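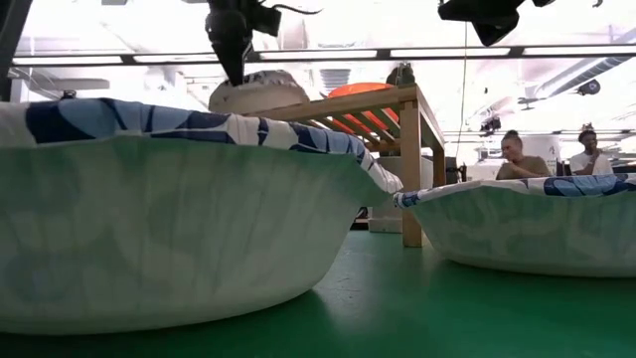 Workshop > Notes > Storage

Posts Projects Tools About Contact

I have been meaning to write about basin liners for a while, mainly so I have the measurements somewhere I can find them. The last time I made a set I wrote everything on the back of an envelope and the envelope went out with the recycling.

I use big basins for most of the sorting I do. Offcuts, cord, clean rags, wool waiting to be wound. They are cheap and light and you can see roughly what is in them from the side. The trouble is the rim. Plastic basins of this size have an edge that catches on anything knitted, and small things get down into the bottom and stay there. A cloth liner that folds over the rim fixes both, and when it gets dusty you lift it out and put it through the wash.

The cloth I settled on is a cotton with a blue, navy and white leaf pattern. It came off the end of a roll at Rafferty, where Kieran Fitzgerald let me have the remnant at half price. I had wanted plain canvas. Canvas turned out too stiff to sit over a curved rim and I gave up on it after one go. The leaf cotton is thinner and drapes properly, and dark blue hides marks.

Cutting is simple enough. Lay the cloth over the basin, push it down until it touches the base all round, and mark where it comes over the rim. Add 13 cm beyond that for the turnover. I used to add less and the liner slid in every time I put anything heavy on it. Hem the edge before you do anything else, as this cotton frays quickly.

The gathers are the awkward part. A round or oval basin has more cloth at the rim than it needs, so the extra has to go somewhere. On the first liner I tried to spread it evenly with pleats, pinned every 6 cm, and it took a whole evening. Now I keep the long sides smooth and let the spare cloth bunch up at the ends. It looks a bit wrinkled there and I don't mind. The folds hang down over the lip and give you something to get hold of when you want to lift the liner out.

I tried elastic in the hem as well. Ruairí Ó Riain uses it on his and swears by it, but his basins have a straight rim. Mine are wavy at the edge and the elastic rode up over the high points. A loose hem works better on these.

Washing: 40 degrees, no softener, hang them up by the hem. The first wash took a little off the length, so wash the cloth before you cut it. I didn't, and one liner now has a shorter turnover than the other.

The green table has been good for this job. The surface is smooth enough for the basins to slide when you want them to, and pins show up well against it. It does scuff. I have had most of the marks off with a damp cloth and a bit of washing-up liquid, and the rest can stay.

I still have enough leaf cotton for four small liners, which I want for the drawer trays. I'll do those in January once the thread I ordered from Mandel arrives. The navy I have left won't get me round more than one hem.

Posted 22 Dec 2024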